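The Wrapping Belongs in the Record

By Nia Edwards
11 Jul 2023

Most labs that work with robot arms have a written rule about speed, a written rule about the stop button, and a written rule about who may stand where. Very few have a written rule about what goes on the fingers. I think they should, and I think it should be one of the first things a new person reads.

I started in this work in 2008, on a packing line, where the fingers of a gripper were a part with a number. If you wanted a different surface, you filled in a form, and the old part went in a drawer with a tag on it. It was slow and people complained about it. But if a box slipped in May, you could find out what had been holding it.

Research benches and small workshops don't run that way. Somebody finds that a smooth finger slides off a door handle, so they wrap it. Somebody else finds the wrap has gone shiny and puts another layer over it. The fingers get thicker. The tips close a little sooner than they used to. The log for that day says the same thing as the log for the day before, and the settings file hasn't changed at all.

At Dafis, where I spent two years reviewing procedures, we had a task that involved opening and closing a small appliance door. One group got it working well and another could not, with the same arm and the same program. They traded settings for 10 days. The difference was the covering on the fingers, and it wasn't written down by either group. The people who had put it on thought of it as housekeeping, like wiping the bench.

Covered fingers are ordinary, and I have no complaint about them. A crinkled white wrap like the one at this bench, pinched to a point at each tip, is the sort of thing I see wherever arms are used around doors and glass.
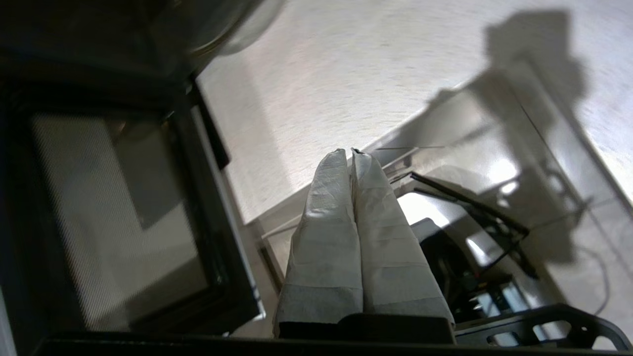
Reder, who read a draft of this, objected that a form for every strip of tape would finish off the habit of trying things. People would either stop wrapping the fingers or stop telling anyone, and the second was more likely. A shop of four people can't run on the paperwork of a packing line, and a rule that gets ignored does more harm than no rule, because the records then look better than they are.

I take the point about forms. I've written rules that were ignored, and some of them deserved it. So the rule I'd ask for is short. When the covering on a finger is added, changed or removed, write one line in the same log that holds the runs. Give the material, the number of layers and the name of the person. Put it in before the next run starts. No approval is needed and no form.

I would add a check of the closing position after any change. Close the fingers with nothing between them and note the reading. If a program depends on the width of the gap, that reading matters more than the name of the tape. It also catches the case Reder worries about, where somebody has forgotten to write the line. A reading that moves overnight with no entry beside it is a reason to go and ask.

Then there is the matter of age. Coverings wear at the tips first, and a worn one can leave a loose edge that catches on things. Nekorley, a contract shop I visited this spring, replaces its coverings every 14 days whether they look bad or not. I don't know that this is the right interval for anyone else. I do like that there is an interval, and that it is posted on the wall by the arm.

The usual answer from managers is that the maker's manual covers this. The manuals I have read cover the fingers as they came out of the crate. Once you have wrapped them, you are the one who decided what the gripper is, and the load and grip figures in the back of the book were measured on something else.

Mitberg put a version of the one-line rule into its bench procedures after a long argument, most of it about where in the log the line should go. They settled on the top of the page, above the run number. I would have put it there too.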